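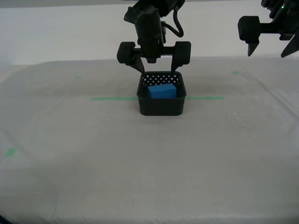
According to Madhu Bhatt, this whole section could be replaced with the words "plug it in and leave it alone". Plenty of owners do just that with a Kiltska dehumidifier and then wonder why the wardrobe still smells. The booklet in the box agrees with Madhu, more or less. We don't, and the steps below are what we'd do before believing anything the front panel says.

3. Placing the unit and setting the humidity

Before you start

You will need a cheap separate humidity gauge, a kitchen measuring jug and a notebook. The gauge can be any make. It will probably be wrong too, but it will be wrong in its own way, and two doubtful readings are worth more than one.

3.1 Placing the unit

1. Stand the unit upright for six hours before switching it on. The booklet says this only matters if it has been carried on its side. You weren't in the delivery van, so wait.

2. Choose the room with the problem. The claim that one unit "treats the whole home" assumes every door is open and the air moves freely between rooms. In a brick house with a long hallway we have never seen it.

3. Keep the back grille well clear of walls, curtains and bedding. The diagram in the booklet shows the unit tucked tight into a corner, which contradicts the text beside it. Go with the text.

4. Close the windows. If the room has a wall vent, leave it alone.

CAUTION: Plug straight into a wall outlet. Do not use a power board or an extension lead, and do not run the cord under a rug.

CAUTION: Where there is an unflued gas heater or any other fuel-burning appliance in the room, never cover a wall vent to make the dehumidifier work better. A forum post that has been doing the rounds for years suggests it. Ignore it.

3.2 Checking the built-in sensor

5. Put your own gauge on a shelf across the room, away from the outlet air. Leave it there overnight with the dehumidifier switched off at the wall.

6. In the morning write down what the gauge says. Turn the unit on and write down what the panel says straight away, before the fan has had time to change anything.

7. Do it again the next morning, and the one after. If the gap between the two stays much the same, you can simply allow for it. If it wanders, trust neither and go by the signs in the room: water on the glass, musty cupboards, towels that won't dry.
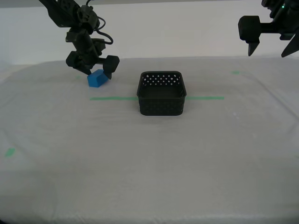 8. Set the target with the plus and minus buttons. The factory setting is 40 per cent, and we can't see why. It keeps the compressor running for hours in most houses and makes a good figure for the brochure. Start at 55 and come down only if the room still feels damp after a week.

9. Leave "Smart" mode off for now. As far as we can tell it is the ordinary automatic mode with a different light. Ramesh Tomar tried both in the same bedroom in Stevcombe and the meter readings gave him nothing to choose between them. One bedroom proves very little, but it's one more test than the booklet offers.

3.3 Checking what it collects

10. Empty the tank, refit it until it clicks, and run the unit for a full day.

11. Pour the water into the jug and note the amount. Don't expect the litres printed on the carton. That figure belongs to a hot, very wet test room. On a cool, dry day you might get 300 mL and there may be nothing wrong with the unit.

12. If the tank is bone dry and your own gauge reads high, look at the filter first, then check that the fan is turning. After that, ring the shop.

NOTE: The water is not "distilled", whatever you've been told. Tip it down the sink. Keep it away from pets, fish tanks and CPAP machines.

NOTE: The tank-full light on the older model comes on when the tank is nearly full. On the newer one it seems to come on when it likes. Take the tank out and reseat the float before you blame anything else.

3.4 Add-ons

The Pivetti drain hose kit fits, and is useful if you have a floor waste lower than the outlet. It relies on gravity alone, so a hose that rises at any point will back up. Kubo scented pads clip over the filter and slow the air down. We'd leave them in the shop.

13. Once the settings have held steady for a fortnight, copy them inside the back cover of your notebook and go on to Section 4, Cleaning the filter.

Section last revised November 25, 2018

Related sections
Section 2: What should be in the carton
Section 4: Cleaning the filter
Section 5: Error codes, and the ones the booklet leaves out
Running costs: reading your own meter
Storing the unit over a dry December
Letters from owners: Urmila Dixit on condensation in flats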